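Been playing *Wellau* again this week, the second Steltasus album, and wanted to write down a few things about it while it's fresh. Thread.

1/ Steltasus were a four-piece from Prandton. They made three records. *Wellau* is the middle one and the only one recorded outside their home town. It came out in March on Kelemen, a small label that mostly did jazz reissues up to that point.

2/ The debut had sold better than anyone at Kelemen planned for, and the band had a little money for the first time. They spent most of it on a string section for two songs. One of those songs got left off.

3/ The lineup on this record: Vilmos Szalai on vocals and guitar, his cousin on bass, a new drummer, and the same keyboard player as before. The drummer change is the first thing you notice. The debut rushes. This one sits back, and the slow songs finally sound slow on purpose.

4/ Track one is "Ferry Office." No intro, the vocal starts on the first beat. I've seen people call it a weak opener. I think it's fine, but it would have worked better at track three, where they used to play it live.

5/ "Ferry Office" and "Second Landing" are in the same key and run straight into each other on the vinyl. The CD puts a gap between them. If you only know the CD, try to hear the other version.

6/ "Salt Year" is the single. It's the shortest song here and the one people know. Szalai wrote the words in the van and has said in interviews that he doesn't like the second verse. He still sings it.

7/ The side one closer, "Nine Windows," is my favorite thing they did. It's mostly organ and a brushed snare, and then the bass comes in halfway through and changes the chord underneath. The lyrics are a list of things in a house that's being sold.

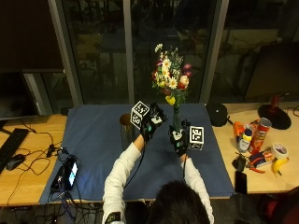

8/ Which song were the strings cut from? "Harbor Tax," which ended up as a B-side with just guitar and voice.

9/ The string version of "Harbor Tax" did come out years later on the reissue. It's pretty. I can see why it was cut, though. It would have made two big ballads in a row, and side two already drags a little around "Cold Bell."

10/ About "Cold Bell." It's over seven minutes and the last two are the same four bars. On headphones you can hear the keyboard player moving one note at a time. On a kitchen speaker you hear a loop. I skip it about half the time.

11/ "Lower Road" is the other string song, and this one they kept. The arrangement stays out of the way until the last chorus. The cellos double the bass line there, and you feel it more than you hear it.

12/ Sales: Kelemen pressed 400 copies of the first vinyl run and they were gone fast. The second run has a darker sleeve and a typo on the back ("Lower Raod"). The typo copies are worth less, for some reason. I have one.

13/ Reviews at the time were mixed. The local paper liked it. A couple of the bigger magazines said it was too quiet after the debut. I don't think those reviewers were wrong about it being quiet.

14/ They toured it for most of that year. The last show was a Sunday night back in Prandton, with 313 people in a hall that was supposed to hold less than that. There's a tape. The crowd talks through "Nine Windows," which is a shame, but the version of "Salt Year" is better than the studio one.

15/ The third album went back to the fast songs and got them on the radio a bit. It has its fans. I go back to it maybe once a year, mainly for the closing track.

16/ If you're new to them, start with "Salt Year" and "Nine Windows," then play side one all the way through. Go to the debut after that. Leave the live tape for last, the sound is rough.

17/ The reissue has 10 extra tracks and runs past 70 minutes altogether. Most of the extras are demos. "Second Landing" with no drums is worth your time, and so is the string "Harbor Tax." The rest I've played once.

18/ I'll do the debut next if people want it. I'm still looking for a first-run copy of *Wellau* with the lyric sheet, so if you have a spare, message me.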